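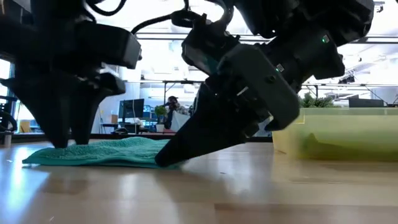 Wichai Luangrath lo resumió así en los comentarios de mi reseña anterior: doblar trapos ya lo hace cualquiera con dos brazos y paciencia, lo que quiero saber es cuántas demostraciones cuesta y qué pasa cuando cambias el trapo. Le debía una respuesta, y Branik me sirve para dársela.

Branik es el paquete de aprendizaje por imitación que publica Grernard para puestos de dos brazos. Promete una política de doblado «lista para usar» con 80 demostraciones teleoperadas. El método no tiene mucho misterio: se graban los movimientos, se entrena una red que predice tramos cortos de acción y un módulo aparte decide cuándo descartar el tramo en curso y volver a mirar. Ese módulo es la novedad, y lo único por lo que pagaría.

Empiezo por la cifra que sale en todas partes. El informe técnico habla de un 89 % de éxito en 600 intentos. Bien, pero hay que llegar al apéndice para leer qué cuenta como éxito: que el borde quede doblado y la pinza haya soltado la tela. Si el segundo pliegue sale torcido, también vale. Con ese criterio mi sobrino de tres años es un experto.
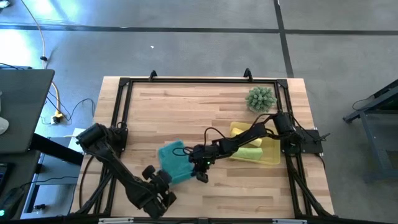
Tampoco me convence cómo eligen el estado inicial. El protocolo dice «tela arrugada al azar», sin describir el procedimiento, y una toalla de rizo hecha un gurruño es un problema muy distinto de la misma toalla casi extendida. Sangkhawat, el conjunto de pruebas que usa media comunidad, por lo menos separa los dos casos. Branik los mezcla y da una sola media.

Lo bueno, que lo hay: la instalación es limpia, los registros se leen sin sufrir y el módulo de replanificación se puede desactivar con una línea. Se agradece – así cada cual hace su propia comparación. La que publican ellos, contra Avcombe, parte de un modelo entrenado con 664 demostraciones de otra tarea, y no sé qué pretende demostrar.

¿Lo recomiendo? Para un laboratorio que ya tenga los brazos montados y quiera una base de partida, sí, con el apéndice delante. Para quien espere las 80 demostraciones y a correr, yo aguardaría a la versión de agosto, que en teoría trae resultados desglosados por tipo de tela.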